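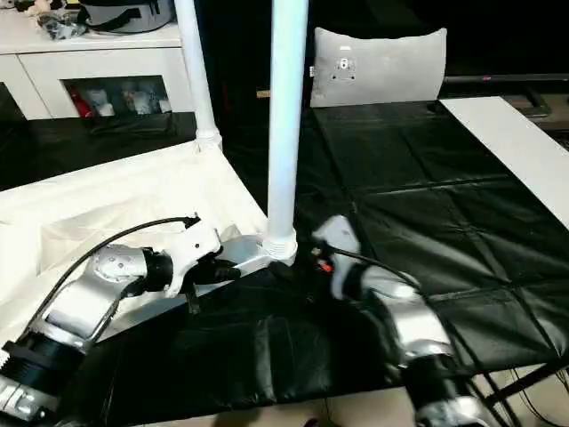

Helmut Kuhlmann has said that Omance was never meant to have an ending, and that the last chapter was written only after testers kept asking where the road went.

Omance is a turn-based adventure video game developed and published by Clirkari. The player leads a small group of travelers along a mountain road to the walled town of Pirkidgate, trading goods, settling disputes and trying to arrive before the passes close for winter. It can be played alone or by 2 players sharing one controller or connected online. A sequel was planned but has not been released.

Gameplay

The game is divided into 33 stages, each covering one day of travel. A stage begins at sunrise with a fixed number of movement points, which are spent on walking, scouting, hunting or repairing the cart. Points left over at sunset are lost, except in the inn stages, where they may be carried to the next morning.

Combat takes up a small part of the game. Most encounters can be settled by paying a toll, by showing a letter of passage or by handing over food. When a fight does begin, it is played on a grid of hexagonal tiles, and each traveler may move once and act once per turn. Travelers who lose all their health are not killed but ride in the cart until the next inn, which slows the group.

The cart can hold 400 units of weight. Food, firewood and trade goods all count toward the limit, and so do injured travelers. Snow lowers the limit in the last nine stages. Players of the original release found that salt could be bought in the second stage and sold at a large profit in the eighth, and later versions reduced the price paid at the second of these markets.

In the two-player mode, one player controls movement and the other controls the cart and its supplies. Combat turns are shared out according to which travelers each player picked at the start. If one player leaves an online game, the other takes over both roles and can finish the stage, but the partner cannot rejoin until the following morning in game time.

Plot

The story follows Su, a mapmaker's apprentice who has been told to deliver a sealed map case to Pirkidgate. Her employer gives no reason and asks her not to open it. She is joined at the first river crossing by a retired soldier, and further members can be recruited at inns along the way. No more than six travelers can be in the group at one time.

Midway through the game the group reaches a burned bridge and must choose between the quarry road and the forest road. The choice changes the next seven stages. The quarry road is shorter and has more combat, while the forest road has more trading and introduces a ferryman who can be hired later to skip one stage.

If the case is opened before the town, Su finds a map of Pirkidgate with no gates drawn on it, and the guards turn the group away in the final chapter. The player must then find a way in through the drainage tunnels. If the case is still sealed, the group enters by the main gate and the map is opened by the town clerk. Both routes lead to the same closing conversation, with some lines changed.

Development

Work on Omance began as a side project while Clirkari was making puzzle games for phones. Uwe Kramer wrote the first version of the travel rules as a board game, using buttons and index cards, and the studio played it at lunch for several months before any programming was done. The hexagonal tiles were kept from this version. An early build had real-time combat, which was dropped because it made the travel sections feel slow by comparison.
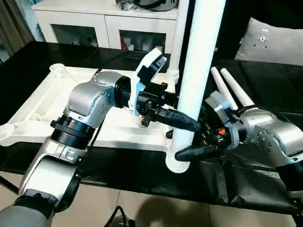

The script was written by Annelore Strobel. It was first planned as a set of unconnected episodes, with a new group of travelers in each, but the number of character portraits this required was more than the studio could draw. Strobel joined the episodes into one journey and moved most of the dropped characters into the inns, where they appear as strangers with a few lines each. The final script contains 523 separate conversations, many of which can only be reached on one of the two roads.

Music was composed by Shiuli Amarasinghe. Each traveler has a short theme, and the walking music is built from the themes of whoever is in the group, so that it gets thinner when travelers leave. The inn music does not follow this system and is the same throughout.

Release and updates

The game was released in July for home computers. A console version followed and added the online mode, which was later brought to the computer version in a free update. The same update fixed a fault that could leave the cart stuck at the burned bridge if the player saved during the cutscene.

A second update added a difficulty setting called Early Winter, in which the passes close four stages sooner. It also let players turn off the sunset warning bell, a change that had been requested since release.

Reception

Reviewers generally liked the travel rules and the writing. The inn conversations drew particular praise. Complaints centered on the fights, which several reviews found too easy after the midpoint, and on the inventory screen, where items could not be sorted by weight in the first version. Lutz Kettler called the forest road the better half of the game and wrote that he had no wish to replay the quarry.

Opinion on the ending was divided. Some players felt that the two routes into the town should have led to different closing scenes.

Sequel

Clirkari announced that it was working on a second game set in the same mountains, with the journey running in the other direction, from Pirkidgate down to the coast. Su was to appear as an older character met partway through. The studio later said that work had been paused so that staff could finish another project, and no release date has been given.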